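Home Help Board > Kitchen and Pantry > Sorting and Storage
Asked August 2024 | Viewed 538 times

How do you sort a mixed pile of groceries and household stuff without it taking all day?

I moved my mother's pantry and hall closet into my place and everything got packed together. Snacks, bathroom things, small boxes, bags, all of it. I put it on the big table and started making piles, but the piles keep turning into the same mixed heap in a different spot. I have one tall cabinet, two drawers and a shelf in the bathroom to put it in. Is there an order to do this in? I would also like to keep using the table, it has a carpet top and I don't want anything leaking on it.

funda_k

Answer 1 (accepted)

Push everything to the far corners first and keep the middle clear. Then bring a few things at a time into the open part and decide on those before you touch the heap again. If you try to sort inside the heap you just move it.

I pick things that go to different places on purpose. A pump bottle goes to the bathroom or the sink, a milk carton goes to the kitchen, a small box might be medicine or might be food and you have to read it. When those are put away, take the next few.

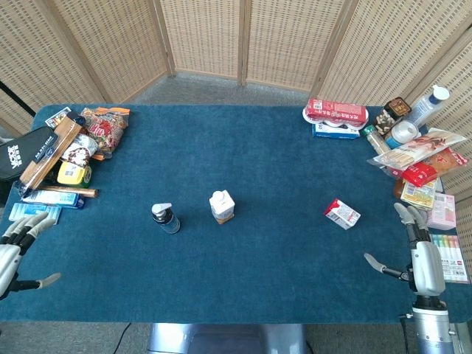 Bottle, carton and small box in the middle, the rest still in the corners.

For the order, I would go:

Cartons and anything that needs the fridge
Bottles with pumps or caps
Snack bags and pouches
Boxes
Cases, tools and whatever is left

Bottles go early because of your carpet top. Stand them up, check that the pump is locked down, and put a tray under any that are sticky. Snack bags take up more room than they should, so stand them on end in a bin in the cabinet. Zippered cases can wait until last, they don't spoil and they stack.

Check dates as you go. Don't save that for a second round.

Zane Sepp

Comment: The tray is a good idea, I used a baking sheet. Got through one corner tonight. funda_k

Answer 2

Depends on how much you have. I did a garage that way and it took 11 evenings. For a pantry I would just get bins. Label them before you start, not after, and leave one bin with no label for things you can't decide on. Empty that one in September and throw out what you didn't go looking for.

Aoki

Answer 3

We had the same problem after a move. My husband wanted to buy another cabinet and I said no. Half of it was expired anyway.

forkovari

2 comments hidden. Log in to reply.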